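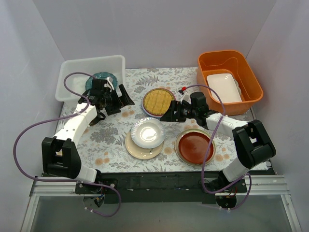 Re: [potluck-plates] sorting the lending shelf, again

I have been trying to get the plate library down to something a sane person could borrow from, and I'm stuck on the same question we were stuck on in July, namely what counts as a set. Kirsty's rule (quoted below) is very clear until you apply it to plates. I laid some of them out on the flowered cloth and started filing, and the scalloped teal one went into the white bin without a fight. Into the orange one went the glossy white rectangle, in front of another off-white plate, and I still can't say what principle I was following. The yellow one with the woven pattern has stayed in the middle, where it suits neither party.

On 389 messages' worth of advice from this list, Kirsty Mottram wrote:

> Can we please stop sorting by color. Color is how we got the
> "blue-ish" box, which had 44 plates in it and started two
> arguments at the Provine supper. Sort by what people ask for.
> Orange bin = serving, things you put a cake or a roast on.
> White bin = eating, things you put in front of one person.
> Anything that does neither goes home with whoever donated it.
> Chiharu has the list, ask her before you move anything.
>
> K.

Kirsty, I did ask Chiharu. Her list has 1219 lines on it, and four of them say "nice plate." I'm not complaining, I wrote two of those.

My trouble is with the middle class. Take the silvery one with the fluted rim. It's shiny enough that you get the ceiling light back in your face, so people assume it's for serving, and then they put three olives on it and the thing is full. I've got it sitting on the bigger cream one for now, and I have to admit the two look good together. Does that make them a set? If somebody borrows the top one, do they have to take the bottom one too? At the Flirik lunch somebody did exactly that and returned only the bottom, with a note saying thanks for the tray.

The rectangle I'm calling serving because it has corners. If anybody objects, please say so before I write the label, as I only have the one good marker.

Proposals, in no order:

– Plates that live stacked get lent stacked, both names on the card.
– The yellow one gets its own line on the list. Last time it was under "bread," "fruit" and "Vondudar party," all in different handwriting.
– No more felt pads between plates unless you are also going to wash the felt pads.

Chiharu, could you tell me whether the cream one has a number? There's a small dark bit of printing on it, and I don't want to invent a system if we already have one.

I'm leaving the bins where they are until supper time tomorrow. Come by if you want to argue in person, and bring back the cake stand.

--
To unsubscribe, write to the list with "unsubscribe" in the subject. Writing it in the body just tells all of us.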